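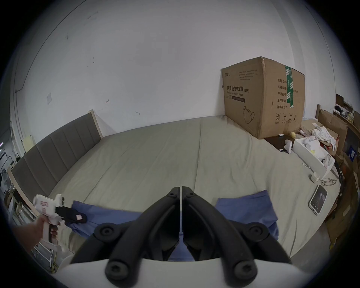 ## 4. Which emails people opened

So I went into this part of the study pretty sure that discounts would win. I'd spent years writing promo emails before I came back to school, and a coupon in the subject line was always my safe bet!

We sent 32 emails over the spring, ending in May, to the 1,155 subscribers who agreed to take part (all of them customers of Timero, a small mail-order tea shop). Half of the emails led with a price offer and half led with a plain how-to tip. I wrote every one of them myself, so the tone stays pretty even, for better or worse.

**Figure 3.** Sign-up steps for the two lists, Cluneck and Volenthorpe, are given in Appendix B.

The tips got opened more, by roughly 12 percent. Clicks are a messier story. On the Cluneck list the tips pulled ahead early and stayed there, but on the Volenthorpe list the coupons caught up by the last few sends, and I don't have a great explanation for that. Maybe those folks were newer to the shop (we didn't ask, and I wish we had).

I also looked at when people left. We lost 18 subscribers in all, most of them right after a coupon email. That's a small number and I wouldn't hang a whole marketing plan on it, but it lines up with the Acharya survey we covered in Section 2, where readers grumbled about constant sales.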